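Aula 7: as máquinas já dão conta da casa?

Pessoal, na aula passada ficou aquela pergunta no ar e eu prometi voltar a ela com calma. A minha resposta curta é: em tarefas isoladas, às vezes; numa casa inteira, ainda não. Agora a resposta comprida (tragam café!).

Lembram do exercício de maio, com o simulador Plallstead? A tarefa era guardar objetos espalhados, e a turma rodou 1042 tentativas no total. Muita gente chegou aqui comemorando, até eu pedir para trocar os móveis de lugar. Aí a conversa mudou bastante.

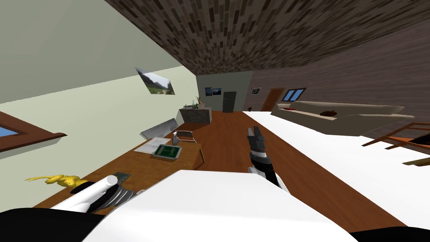 Arrumar uma mesa parece a tarefa mais boba do mundo, e eu adoro começar por ela justamente por isso. Uma pessoa bate o olho e já decide o que fica, o que sai e o que vai para o lixo. O robô precisa resolver cada coisa separadamente: a folha branca deitada na escrivaninha pede um jeito de pegar bem diferente do da garrafinha transparente, e transparência costuma dar trabalho para a percepção. Some a isso uma garra de dois dedos e vocês já têm assunto para o relatório inteiro.

No chão de fábrica a história é outra. Na Bikero, que visitei com a turma anterior, a peça chega sempre na mesma posição, e a célula faz 800 encaixes por turno sem reclamar (eu reclamaria no décimo). Só que alguém preparou tudo antes: gabarito, luz, altura da bancada. Quem prepara a sala da minha casa? Eu é que não!

Para a próxima aula, leiam o capítulo 2 da apostila do projeto Galen, principalmente a parte de recuperação de erros. Depois escolham uma tarefa doméstica e escrevam os passos como se fossem explicar para uma máquina. Vale dobrar toalha, vale pôr a mesa. Quem escolher lavar louça, boa sorte, e me avise antes, que eu passo umas leituras extras.

Ah, e o laboratório Pringle continua aberto para quem quiser repetir as simulações.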